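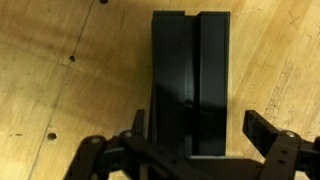 A light wooden tabletop with a few scuffs and a seam in the surface.

Caring for Colored Silk and Embroidered Clothing Between Seasons

2025-05-08

Readers who wear occasion clothing several times a year will be familiar with the difficulty of storing it. A formal garment may be worn for a single evening in December and then remain folded until the following summer. This post sets out the practice followed in this household for silk scarves, embroidered tunics and lined evening skirts. It replaces the shorter notes published here previously, which did not address beaded items.

Preparation

Every garment should be inspected in daylight before it is put away. Particular attention should be given to the neckline, the underarm and the hem. Marks from foundation and lip color are easily overlooked on patterned fabric and tend to become more difficult to remove with time. Where a care label specifies dry cleaning, the label should be followed. Home treatment of a stain on dyed silk carries a risk of water rings, and I no longer attempt it after spoiling the front panel of a green Giler tunic that had been worn twice.

Loose threads in embroidery should be drawn through to the reverse with a fine needle and secured there. They should not be trimmed on the right side of the cloth.

Garments returned from the cleaner should be removed from their plastic covers on the same day and aired overnight, away from direct sunlight.

Folding and hanging

Structured jackets may be hung on padded hangers. Heavily beaded garments should be laid flat, as their weight will pull at the shoulder seams. Bias-cut skirts should also be stored flat, for a similar reason.

Acid-free tissue is placed between each fold and inside each sleeve. I purchase this from Trarcombe in packs of 700 sheets, a quantity that has so far lasted through several seasons and has been shared with two relatives. Ordinary gift-wrapping tissue is not recommended for white or ivory fabric.

Strong reds and deep blues are kept apart from paler items. Some transfer of dye occurred between a crimson scarf and a cream blouse stored in the same box, and the blouse could not be restored. A layer of washed, undyed cotton now separates all such pieces.

Containers

Two types of container were considered this year. The first was the Sivis cotton garment bag, which is breathable, closes with a tape tie and can be laundered. The second was the Quansah rigid box, which holds its shape when stacked and has a removable lid. The bags were selected for hanging items and the boxes for everything stored flat. Neither product was supplied free of charge, and neither company was informed that this post would be written.

One reservation should be recorded regarding the boxes. The lids fit very closely, and lifting one with both hands occupied is inconvenient. Labels should be attached to the short side, where they remain legible when the boxes are on a shelf.

Routine checks

Stored clothing is taken out and refolded along different lines twice a year. Permanent creases in silk generally form where a fold has been left undisturbed. The same occasion may be used to look for signs of moths and to replace any tissue that has softened or become discolored. Cedar blocks should not rest directly against the fabric.

Correspondence

Several readers have asked about metallic thread. It will be covered in a separate post, together with the cleaning of costume jewelry. Questions on that subject may be left in the comments until the end of the month.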